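I bought the Predovance floor tiles from Mokoena in Grandham last August, on the word of my old friend Themba, and I've grown very fond of them.

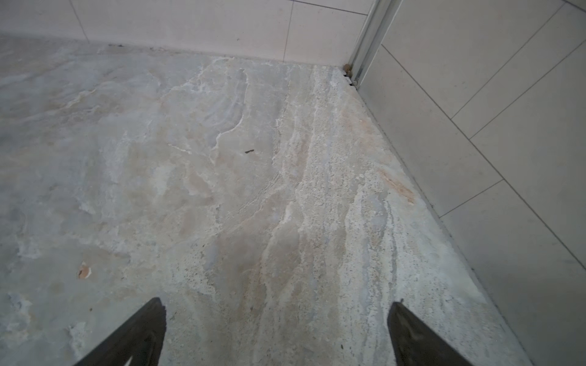 Mopping is my usual grumble with any stone-look floor, and I'm pleased to say this one takes barely 2 minutes. The veining is lovely too, all soft greys and creams swirling along, and it sits nicely against the plain pale wall tiles with their thin grey lines. Specks do gather where floor meets wall, mind you! 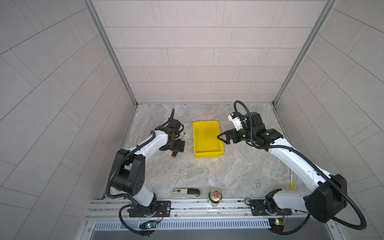 Delivery to Ultstead was slower than promised, but the driver was a dear. I'd give them four stars.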